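Packing Light for a Week on the Trail

I love packing almost as much as I love walking! After seven seasons of hut trips I've got it down to one bag, and you can too.

Start with clothes. Lay out everything you'd like to bring, then put half of it back in the drawer. One warm layer, one rain jacket, two shirts and three pairs of wool socks will see you through.
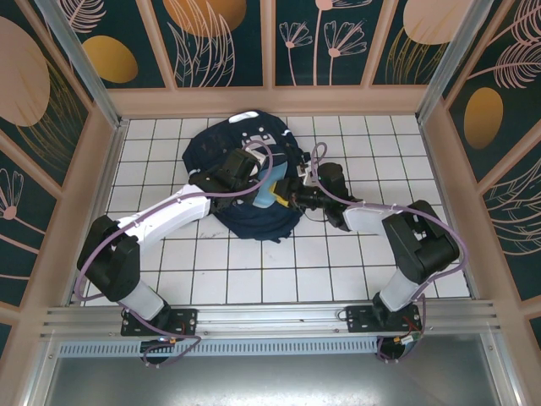 Roll your shirts tightly and tuck the socks into any gaps. Keep the rain jacket until last – you'll want it in a hurry when the clouds come over the ridge.

Next, weigh your food. My favourite trail mix comes to 458 grams a bag, and one bag lasts me three days (two if I'm sharing with Sena).

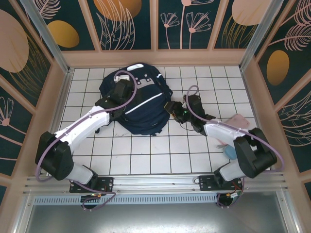 Heavy things sit close to your spine, at shoulder-blade height. Sleeping bag at the bottom, snacks and map at the top. Do up the hip belt first, then the shoulder straps, and walk around the block before you leave home. Enjoy every kilometre!

Sena Akpalu's hut soup recipe is on the next page.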